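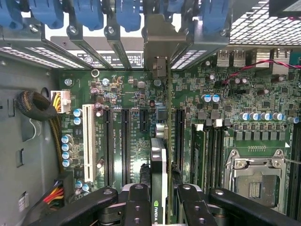 Week 8: Expansion cards, and how not to hurt them
Handout for the hardware bench session. Bring it with you. Copies left in the printer tray will be used to wrap sandwiches.

Before you start

Last week we took the side panel off and admired things. This week you put a graphics card into a workstation case and take it out again, which sounds like very little for a whole session and fills one comfortably.

Shut the machine down, switch it off at the back, pull the cord, and hold the power button in for a few seconds. Then touch bare metal on the case. Wrist straps are in the drawer marked Pedex, for reasons that predate me. Rings and dangling lanyards come off.

Lay the case on its side so the motherboard is flat on the bench and you work from above. Cards go in downward, and gravity is the one lab partner who always turns up.

Words you will be expected to use

Slot: the long connector on the motherboard. "The slidey bit" lost marks last October and will lose them again.
Edge connector: the strip of contacts along the bottom of the card. You do not touch it. If you have touched it, you own up.
Bracket: the L-shaped metal piece at the end of a card. It lines up with the expansion openings at the back of the case and carries the external connections.
Blank: the metal cover on an opening that has no card behind it.
Retention latch: whatever the case maker gave you in place of screws. Our workstations have blue plastic ones over the row of brackets. Blue means "you may move this." It does not mean "you may lever this with a screwdriver," Lab Group 3.

Putting the card in

Find your slot first, with the card still in its bag. The service sheet inside the lid is correct for most of the machines.

Open the latch over the opening you want and remove the blank. Put the blank somewhere you will find it. The floor is not somewhere.

Look for wires. On this type of board a thin red and black pair can lie across the area near the rear ports, and there are yellow wires going into a white power connector on the board. Anything that can be nudged aside should be nudged now, while you have two hands free. Leave plugged things plugged.

Hold the card by its edges, upright, and bring it straight down over the slot. Watch the bracket end. Beginners stare at the contacts and then wonder why the card won't go down, when the bottom of the bracket has landed on top of the board and is quietly chewing it. Tip that end in gently, get it lined up with the opening, then level the card.

Press evenly along the top edge. Firm is fine. If you find yourself standing up to get your shoulder into it, stop and fetch me or Abimbola Briggs. Close the latch. A latch that won't close is telling you the card isn't seated, and it is a more reliable judge than you are.

Taking it out

Same thing backward, with one extra step that everybody skips: many slots have a small catch at the inner end. Release it before you pull. The board on the shelf by the door, labeled Jorkarico, is what happens otherwise. It was donated in working order.

Lift straight up. Do not rock the card from side to side like a loose tooth. Back in the bag it goes, and the blank goes back in the opening — you do still have the blank.

For your logbook

Write down the asset number of your machine, which slot you used, and anything you had to move. Sketch the bracket and latch from the side, closed and open. Artistic merit is not assessed, as those who saw my whiteboard last week will understand.

Read section 2 of the Trakbridge notes before next time. It covers power connectors and is less dull than section 1.

Broken parts go in the tray with your name on a slip. There is no fine. There is a look.

Indrek Laur
Room 382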